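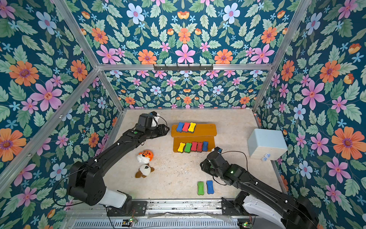

The bone shelf, with two green and blue stragglers still waiting down on the floor.

Foam Bones on the Weller Step: a little gallery

20 November 2025

I have wanted to put this page together for ages! If you've visited the Clarach play pages before, you'll know I have a soft spot for small shelves, and the foam bones have been my favorite thing to put on them all fall. They're chunky and cheerful, and they come in the kind of plain bright colors that look good wherever you set them down.

The step itself is one I call the Weller, after the street where I found it (a yard sale, end of the day, two dollars and a handshake). It has a rounded upper tier and a wider step in front, so you get a back row and a front row like a class photo. I rubbed it down and gave it a coat of oil the same evening. I love that orangey brown!

A few notes to go with the picture, for those of you who write in wanting details.

The top tier
Blue, red, yellow, all lying on their sides. I like the top kept to three so there's air between them. I've tried cramming in a fourth and it just looked like a traffic jam.

The lower step
Yellow, green, red, red, blue, standing up this time. The two reds next to each other bothered me at first and now I wouldn't change them for anything. It gives the row a sort of middle.

The gray layer
Every bone has a dark gray base under its color, and I think that's what makes the whole group work. Without it you'd have a jumble of brights. With it they look like a family, even with a pair off on their own on the floor.

The backdrop
Floral wallpaper! I know plenty of people would go plain behind this much color, but I think the flowers are lovely with it. The offcut came from a roll end marked Krajewska, pattern 272, and I have enough left to line a drawer or two. The floor is a pale beige with a marble look, nice and quiet, so the bones get all the attention.

The rest of the company
Two plush toys and a light blue plastic box are in there as well. The bones go in a box like that at my house when we're finished, and tipping them all out again is half the fun.

If you're setting up a shelf of your own, start with the lower row and play with the order before you touch the top. Swap two colors, step back, swap them again. I can lose a whole afternoon this way and be perfectly happy about it.

The Rinov page with the painted blocks is getting new pictures in December, including the tall arch so many of you asked for. I can't wait to show you that one!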